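Flitside Desktop Teardown Notes
README

Contents
What this is
Layout of the files
Order of work
Memory and slots
Cables
Naming
Known problems
License and contact

What this is

Flitside is a set of notes and pictures on taking apart and rebuilding used desktop computers. It covers the inside of the case: memory, power wiring, drives, the board and the processor socket. Monitors, keyboards and printers are not covered. Laptops are in a separate set called Gwynne, which uses the same file naming but a different parts list.

The set holds 2098 pictures and 20 written sheets, one sheet per task. The work was done on a bench at the Tatano repair room in Rornport. The sheets were written first as bench instructions and were cleaned up later for sharing, so a few still refer to drawers and shelves in that room. Those references can be ignored.

Layout of the files

pictures/ has one folder per task
sheets/ has the written instructions in plain text
parts.csv lists the part names used in the sheets
changes.txt lists edits by version

Each folder in pictures/ has the same number as its sheet. Sheet 19 has no folder. It covers sorting screws and was written without pictures.

Order of work

The sheets can be read in any order, but the full teardown goes from the outside in. Shut down, switch off the supply, pull the power cord, then hold the power button for a few seconds. Take off the side panel and lay the case flat with the board facing up. Wear a grounded wrist strap from this point on.

Before anything is unplugged, look at how the wiring runs. In many older cases the power leads cross over the memory slots on the way to the board, and the drive cage leaves little space at one end. Move the leads aside by hand and do not pull on single wires. 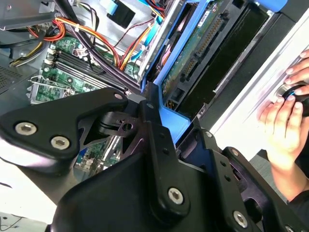 Memory comes out before the board does. Open the latches at the ends of the slot and the module will lift a little. Hold it by the edges. When putting it back, line up the notch first, then press evenly until the latches close. If a latch stays open, take the module out and start again.

Leave the processor alone unless the sheet calls for it. The retention lever should stay closed during all other tasks.

Cables

Power connectors are released by pressing the clip and pulling on the plug. Drive power and board power are listed separately in parts.csv. Wire colors are given where they help, but they vary between makers, so go by the shape of the connector.

Naming

File names start with the task number, then a short part name, then a running number. Part names are lowercase with no spaces. "dimm" is used for a memory slot and "module" for the memory itself. Early versions used "ram" for both.

Known problems

Sheet 20 repeats two steps from the drive cage sheet. Some pictures are filed under the task being done and show mostly a neighboring part. The folder number tells you the task, so do not treat it as a label for every part in view. There are no labels for single screws or small board components.

License and contact

Free to copy and change for teaching and repair work, with credit to the Flitside notes. Corrections go to Warrick Stubbs at the Tatano repair room. Please give the sheet number and the step.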